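Notebook, shelf placing, September 2025
Bajwa arm, wrist into the upper board, and the sim that said it was fine
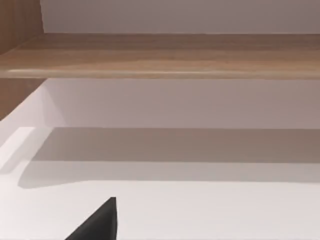
Wouldn't a force limit have caught it before the board did? came the first reply when I put a short version of this in the group channel over lunch, and it's a fair thing to ask, so I'm going to answer that one properly further down. Short version: it did catch it. It caught it after the board had already been shoved back on its pins and one finger had gone out of true. I want the long version written up while I still remember what I did in what order.

Background for whoever reads this later (probably me). The task is reaching in under the wooden board and setting a part down on the white lower shelf, toward the back. We've been training it in the Veratholm sim since July, and the real cell has the same shelf unit, or what we all thought was the same one. The arm is the Rullix, the one on the Bajwa bench. Fingers are the slim black ones.

What happened this morning. I loaded the newest checkpoint, the one that had done so well in sim on Friday evening, and started with dry reaches, no part in the fingers, slow mode. First few were lovely. It comes in low, slides under the board, stops, backs out. I got a bit pleased with myself and moved the start pose up, because the sim runs had all used mixed start heights and I wanted to see the high ones. On the first high start the arm came forward and down on a diagonal, and the top of the wrist met the front of the board. Not a graze! A proper clunk, and then that awful half second where it keeps pushing. Then the protective stop. The brakes went on with the wrist wedged against the lip.

I hit the e-stop as well, for what that's worth. I was late. The controller log has its own stop well ahead of mine, so if you were counting on my reflexes, don't.

Nobody was inside the line, and the gate was shut. I was at the bench side with the pendant in my hand. No injuries, no near miss for a person. I've put it on the incident sheet all the same, under equipment contact.

Damage: the board lifted off its back pins and slid, no crack that I could find. Left finger bent slightly inward at the base, so the tips don't close square any more. Swapped both for the spare pair. Wrist cover has a scuff in it. I jogged each joint through its range by itself afterwards and listened, and nothing sounded off, but I haven't redone the calibration yet and I don't trust the wrist until I have.

Now the detective bit, which took the rest of the day.

First guess was the policy had simply drifted and was doing something it had never done in sim. Wrong. I replayed the exact same start pose in Veratholm and it did the exact same move, same diagonal, and then it went happily on under the board and reached the back of the shelf and scored a success. So it wasn't a surprise to the sim at all. It had been doing this for who knows how long and getting paid for it.

Second guess was calibration, meaning the real shelf was sitting lower or further forward than the sim one. I got the tape out. Clear opening under the board in the real cell is 295 mm. Sim file says 295. Front edge to robot base matched too, close enough that I couldn't blame it with a straight face. I measured again anyway, lying on the floor with a flashlight, and got the same number and a dusty shirt.

Third guess was the right one and I should have started there. I turned on the collision overlay in the sim viewer. The board you see rendered, with the wood grain and that nice rounded front lip, is the visual mesh. The collision shape behind it is a plain box, and the front face of the box sits 50 mm back from the lip. So for the first 50 mm the board looks like wood and behaves like air. Come in low and it makes no difference, the arm never goes near it. Come in high and you can cut the corner straight through the lip, and the policy had found that out, because cutting the corner is quicker and we reward quick. Good for it, I suppose.

Where the gap came from: the Traltau asset pack. We took the shelf unit from there, and their box was built for the older board, the square-edged one with no lip. When the rounded board went in during July, the visual mesh got swapped and the collision box didn't. I went back through our change log and it's one line, "new board mesh, looks better." I wrote that line. It does look better.

What bugs me is how long I've been looking at the wrist view and seeing nothing wrong. In that view you get the board up top, the white shelf below, a dark fingertip poking up from the bottom, and it all looks perfectly solid. Contact problems don't show in a render. We've been reviewing runs by scrubbing the wrist camera and reading the success number, and neither would ever have told us about this. The outside view would have, if anyone had rotated it to the side and watched the wrist instead of the fingers. I did that at four o'clock this afternoon, and the wrist goes through the lip like a ghost. Took one look!

OK, the force limit question. The limit was on, and it was at the value we set for placing, which is generous because setting a part down on the shelf produces a bump and we got sick of nuisance stops back when we were using the heavier parts. So the arm was allowed to push fairly hard before it gave up. There's also the matter that the contact was on the wrist housing and not on the fingers, and the Rullix estimates outside force from the joint currents, so a hit that far up the arm reads softer than one at the tips. Put those together and you get a stop that works as designed and still bends a finger. I don't think the limit is a bug. I do think having a single limit for the whole motion was lazy (mine again), and the approach part should be much touchier than the placing part. In free air there's nothing the arm should be touching, so any contact at all ought to stop it.

Someone also asked whether slow mode should have saved us. It helped, I'm sure, and I'd hate to have done this at full speed. But slow mode only scales the speed. It'll push just as hard once it gets there.

What I changed today:

Rebuilt the board's collision shape from the visual mesh, lip included. It's a convex piece for the lip and a box for the rest, so it costs next to nothing in sim time.

Re-ran the Friday checkpoint with the new shape, high starts only. It wedges itself under the lip and times out on most of them, which is ugly and also exactly what I wanted to see. The low starts are untouched.

Added an overlay check to the load script. When a scene opens it compares the outer bounds of each visual mesh with its collision shape and complains if they disagree by more than 2 mm. First time I ran it over the whole Traltau folder it flagged 6 assets. The board I knew about. The side panel is a tiny bit thin, which probably doesn't matter. The other four are bins and trays that we don't use in this task, but I know for a fact the picking setup loads at least one of those trays, so please look at that before the next hardware run over there. I've left a note on their bench too.

Split the force limit in the controller config into approach and place. Approach is now low enough that I can stop it by leaning a foam block on the wrist. I tried it with the block on a stick, from outside the line, with the gate shut. Stops right away. With the block on the fingertips it stops even sooner. Placing limit unchanged for now, I'd like somebody else's opinion before I touch that.

What I haven't done:

Calibration after the hit. Do not run the arm on anything but jog until it's done, there's tape over the start button and a note on the tape.

Retraining. Started a run on the fixed scene just before writing this, warm start from the older July checkpoint and not from Friday's, since I'd rather it didn't begin with the corner-cutting habit baked in. Could be that warm starting from Friday would unlearn it fine. If there's spare compute later in the week I might try both and compare, I'm curious.

Checking older results. This one I'm dreading a little. Every success number on this task since the board swap is suspect for the high starts. I don't know yet how much of the improvement we were so happy about came from going through the lip. The per-start-height breakdown is saved for all of those runs, so it's only a matter of sitting down with it. Until that's done, please don't quote the shelf numbers in anything that leaves the room.

The real board is back on its pins. One of the pins at the back is a loose fit now, I packed it with a turn of tape and that's not a repair, so order new ones. Also the board had no stop behind it at all, which is maybe a mercy, since sliding gave the arm somewhere to go. I was about to screw a block in there and then thought about it and didn't. Would like to talk about whether we want the shelf to give way on purpose, with magnets or something.

Small thing while I'm at it: the incident sheet still asks for the serial of the old gripper. I crossed it out and wrote ours in the margin.

Spare fingers are now on the arm and the drawer is empty, so the bent one needs either straightening or replacing before anybody runs placing with parts again. It's in the tray by the vise with a red tag on it.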